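Hanneke Van Loon
a thread on why we stopped trusting our own success rate (1/12)
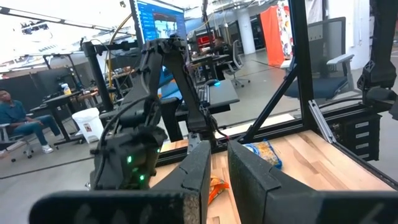 Wrist view from one of the arms, snack bags on the table, second arm across the way.

2/ OK so, background. We've been training a two-arm policy we call Trultavus to pick up floppy stuff. Chip bags, mostly. Bags are awful (I love them). They crinkle, they slide, they have no opinion about which way is up.

3/ We had 2,000 demos, all teleoperated, and the policy looked great on our usual test. Like, screenshot-it-and-text-your-mom great. Then Verschueren asked me what happens if you move the bag a hand's width to the right and I said "same thing, obviously" and went to get coffee.

4/ It was not the same thing!! The arm went to where the bag usually is, closed on air, and lifted the air very carefully.

5/ So we did what we should've done in September and wrote a proper eval. 300 start layouts, picked by a script and not by me, because when I place a bag I put it where I'd want to grab it. Everybody does this. Watch yourself next time you reset a table.

6/ Each layout gets run once per policy, order shuffled, and the person resetting doesn't know which policy is up next. Kind of a pain to set up. Took me two evenings and one very long argument with a config file.

7/ Result: the original policy got 126 out of 300. That's 42%. Our old number, on the hand-placed layouts, was way up in the eighties. Same weights, same arms, same snacks.

8/ Where did it fail? Mostly in the approach. If the gripper got over the bag it was usually fine from there. The wrist camera sees a lot of finger and a lot of background, and my guess (a guess! we haven't tested it) is that the policy was using things like the rails and posts to work out where it was and then just replaying the average reach.

9/ Next we collected 200 more demos, but only from layouts where it had missed. Retrained from scratch with those mixed in. It now gets over the bag way more often, including in the corners it used to ignore completely. Full numbers when the second round of evals is finished, I don't want to post half a table and have to take it back.

10/ Things I'd still like to know: would 200 random extra demos have done the same job? That's the comparison everyone is going to ask for and they're right to ask. It's running next. Also whether any of this holds for clear bags, which I'm scared of.

11/ The layout script is called Fallden and it's maybe a page of code. It draws a position and a rotation, projects an outline on a monitor, and you match the bag to it as well as you can. Cleaning it up now. If you've got a tabletop setup and want to try it before it's pretty, message me and I'll send the ugly one.

12/ Big thanks to the folks at Rindport for lending me a desk and for resetting so, so many bags. And yes, we did eat some of the test objects. They were replaced with the same flavor, it's in the lab notes.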